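3.2 Bestand und Erschließung

Die Filmsammlung Gretetti umfasst 700 Titel, überwiegend kurze Dokumentarfilme über Bauwerke, Werkstätten und Handwerksbetriebe. Sie wurde in zwei Teilen übernommen. Der ältere Teil lag bis zur Übergabe im Stadtarchiv Nollstead und war nur über eine Zettelkartei zugänglich, der jüngere war bereits in der Datenbank Piton erfasst, allerdings ohne Angaben zu Rechten und Laufzeiten.

Für die vorliegende Untersuchung wurden 70 Filme ausgewählt. Maßgeblich war, dass ein vollständiger Vorspann erhalten ist und dass mindestens eine schriftliche Quelle zur Produktion vorliegt, etwa ein Vertrag oder ein Verleihschein. Bei 36 dieser Filme stimmt der Titel in der Kartei mit dem Titel im Vorspann überein. Die übrigen führen Arbeitstitel, Verleihtitel oder — vor allem bei Auftragsproduktionen — lediglich den Namen des Auftraggebers.
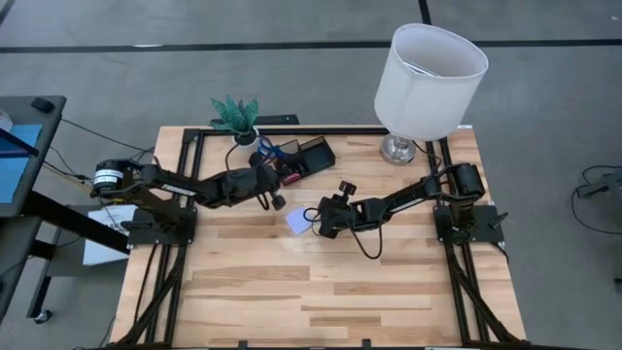
Abb. 5

Die abweichenden Titel wurden nicht vereinheitlicht. Jeder Datensatz enthält den Vorspanntitel als Haupteintrag und alle weiteren Formen als Verweisungen. Dieses Vorgehen folgt dem Erschließungsmodell Erdem, das für gemischte Bestände aus Film und Schriftgut entwickelt wurde und Werk, Fassung und Exemplar auf getrennten Ebenen beschreibt. Schwierigkeiten bereitete die mittlere Ebene. Mehrere Filme liegen in einer Schulfassung und in einer gekürzten Kinofassung vor, ohne dass sich klären ließ, welche zuerst entstand. In diesen Fällen blieb das Feld für die Reihenfolge leer.

Die Rechtslage wurde gesondert geprüft. Ein Teil der Verträge räumt nur die Vorführung in öffentlichen Bibliotheken ein, eine Bereitstellung im Netz ist davon nicht erfasst. Diese Filme sind im Katalog nachgewiesen, können aber nur im Lesesaal angesehen werden. Der Abgleich der Verträge mit den Katalogdaten wurde im August abgeschlossen, spätere Nachträge sind in den Tabellen nicht berücksichtigt.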